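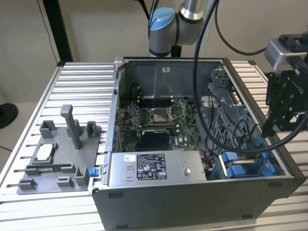 About Udano

Udano is a night school for adults who want to learn office bookkeeping. Tove Bach and Bjarke Mogensen opened it above the Kárason bakery with one classroom and a borrowed copier. We now have three rooms on the same floor, and 2,134 people have finished the basic course.

Classes start at 7 in the evening. The basic course covers invoices, payroll, sales tax and the year-end close. Most students work during the day, so homework is kept short and every lesson is repeated once in the same week.
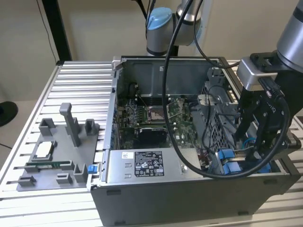 We do not give grades. Students keep the books of a made-up hardware store called Wuter from its first sale to its tax return, and a teacher goes over the ledger with them at the end.

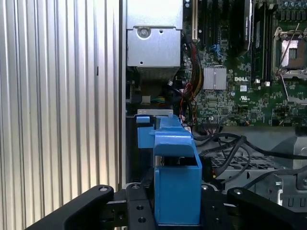

Aivar Jõgi

I joined as a payroll teacher and now run the school. Groups are capped at 14. Tuition can be paid monthly, and it includes the workbook — the exam fee is separate. Enrollment for the fall opens in May.

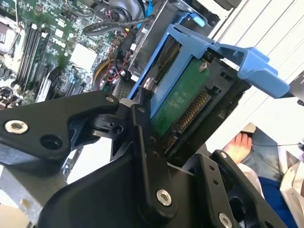 Old records are the part of the job new bookkeepers like least. Our second course spends two evenings on what to keep, for how long, and where. Paper is easy to label. A hard drive in a blue caddy looks like any other, so we teach students to write the client and the years on it before it goes on a shelf. Rhys Wihongi teaches this course.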